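Please Stop Tuning the Planner and Go Look at the Crumbs

I have a complaint about how we write software for robots that scoop things, and since Dukik is a small shop and everybody there has already heard it, you get to hear it too.

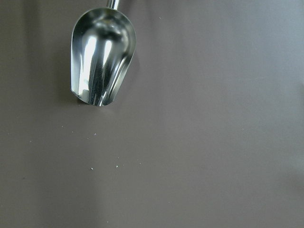 My complaint is about what we count as done. Our task code has a nice tidy success check: the tool reached the pose, the force reading came back inside the band, the weight in the target dish went up. Three green lights and the planner moves on to the next cycle. I wrote most of that check myself (in August, with the windows open and the fan pointed straight at my neck), so I'm allowed to be rude about it. It can't see a mess. As far as the program knows, the table is a flat plane at a fixed height, and whatever is lying on it doesn't exist.

You can get pretty far that way! We did. But then you look at the wrist camera pictures and there are little pale specks on the table, and you start asking where the program thinks that stuff went. The answer is that it doesn't think about it at all. The material was in the source bin, then some of it was in the dish, and the difference gets written off as noise on the scale.

Most people I talk to want to fix this in motion planning. Slow down the exit, tilt the scoop back a few more degrees, smooth out the wrist turn. Yee-man Hsu spent a whole Thursday on exactly that over on the Beltside cell, and I don't want to knock it, because the motions got prettier. But she was tuning against a number that doesn't measure spills. You can push a slider around all day and the number will wobble, and you'll pick the setting where it wobbled up. I've done the same thing more times than I'd like to say.

What I'd do first is boring. Save a picture before the scoop and a picture after, from the same arm pose, and compare the table in the two. Pale bits on a plain dull surface are about as kind a perception problem as you'll ever get. You don't need a giant model for it. The hard part is the scoop itself — polished steel is a nightmare for anything that looks for bright spots, because the inside of the bowl is one long streak of white next to one long streak of near black, and a lazy threshold will happily report the highlight as the biggest crumb in history. So mask the tool. We know where it is, we have the geometry and the joint angles, and we're already drawing it in the debug viewer. Why we weren't handing that same shape to the vision code is a question I asked myself out loud, in an open office.

I ran a first version of this over 3925 saved cycles in Drerano, our log browser. It took 40 minutes, and 20 of those were me waiting on a file copy. I'm not going to quote a spill rate, since the masks were sloppy and I don't trust it yet. But being able to sort cycles by "stuff on the table" changed which ones I opened. I'd been looking at failures. The messy ones were mostly filed under success.

People will say the camera costs too much time in the loop. It adds 60 milliseconds on our setup, and the arm spends longer than that settling. The Niskanen folks argued with me about this over lunch and their better point was about light: if a soft shadow next to the tool shifts between the two pictures, you get fake differences. Fair. Compare small sharp things and ignore wide soft ones. It's a filter, and an old one.

I'd still take a clumsy scoop with a program that notices the spill over a lovely one that can't. The clumsy one at least gives Yee-man something to tune against. She wants the masks cleaned up before she'll touch it, so that's what I'm doing this week.

Recent posts
Your simulator's table is too clean
Naming things in the log browser, part two
Force bands and other guesses
Why I deleted our retry logic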